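Budgeting for a two-arm workbench[ edit ]

A two-arm workbench is a table with a robot arm fixed to each of two facing sides, used mostly for sorting and handling small things. I look after this page for the Natstead wiki and I've bought for two of these benches now, so parts of it are my own view (Fotini Chrysikopoulos keeps telling me to mark which, so I've tried!).

Costs[ edit ]

The arms take most of the money. Our pair from Vulico came to 2823 pounds, and I'd set my limit at 4000 for the whole bench. The metal frame was 400, which felt steep until I priced up steel legs at Pravcombe and found they wanted nearly as much before delivery. Cables, clamps and spare fingers were another 258 – I'd left those out of the first plan completely and had to go back and ask Makis Bakalis for more.

Table and contents[ edit ]

Get the tabletop last, once you know the arms' reach. I like plain wood, although Orestis Nikolaidis prefers a painted top and we still disagree. Things for the arms to handle can come from any stationery shop: pens, trays, a calculator, scissors. Buy doubles of the trays, as shops drop a colour without warning.

Delivery[ edit ]

Order before December if you can. Nyitrai sent our second frame in three boxes and the bolts were in the last one to arrive, so measure your doorway and clear some floor to spread it all out.

Page last changed 2025-02-22.

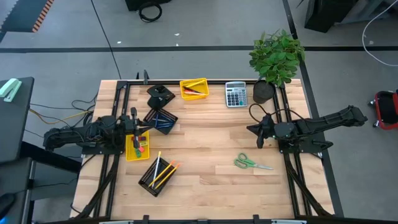 Two-arm bench with a wooden top and desk stationery.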